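Subject: Re: [scanlation-index] Volume numbering for the Odlow reprints

On Monday, Gerardo Zanetti wrote:

> The index still lists the Odlow omnibus of Mamthorpe as 6 volumes. The spine numbering on my set restarts after the third book, so a search for volume 4 returns nothing. Should these be one series or two? I have 165 chapter records attached to the old entry and would prefer not to move them twice.
>
> Also, the color pages at the front of book one are listed as a separate chapter. Is that intended?

Gerardo,

They should be one series with two runs. The spine restart is a publisher decision and has no effect on the chapter order, which is continuous across all six books. Under the current rules, a series record is split only when the story title changes or the chapter count goes back to 1. Neither happens in Mamthorpe.

Please keep the existing entry and fill in the "run" field: A for the first three books, B for the rest. The volume field then holds the printed spine number, and the sort key is built from run plus volume. Leave the chapter records where they are. They point to the series ID and will pick up the new key at the next rebuild.

The search problem is separate. The lookup page reads the volume field alone and ignores the run. I have a patch that shows both — "B1 (4th book)" — but it has only been tested against the Khondokar titles, and those have clean data.

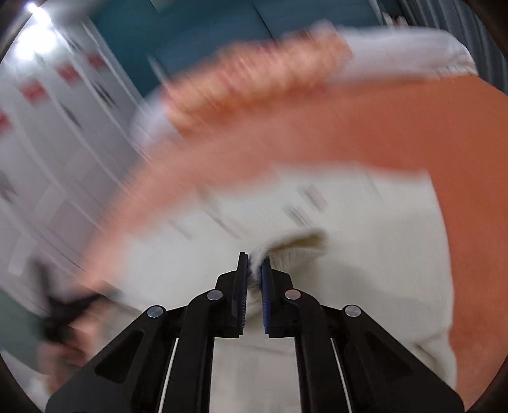
Fasil Hailu objects to the display format: readers who own the older single volumes will see "4th book" and assume it matches their volume 4, when the omnibus edition collects more than 50 chapters by that point. He would drop the ordinal and print the chapter range, as the Datstead catalog does.

I can accept that. The chapter range is already stored for 2,660 volumes, so no new data entry is needed for those. Where the range is missing, the page would fall back to run and spine number with no ordinal. I will change the patch unless there is a strong case against it.

On the color pages: no, not intended. They were imported as chapter 0 by the old script. Mark the record as "front matter" and it will no longer count toward the total. Do not delete it, as the artist credit is attached to that record and is not stored anywhere else.

Two things I still need from someone with the books in hand:

- the ISBN of run B, book 2 (the one on file fails the check digit)
- whether the bonus story in the last book has its own title page

If it does have a title page, it gets a chapter record of its own. If it only has a running header, it stays with the final chapter.

The rebuild is set for 9 p.m. on Monday. Edits made after that will wait for the next one.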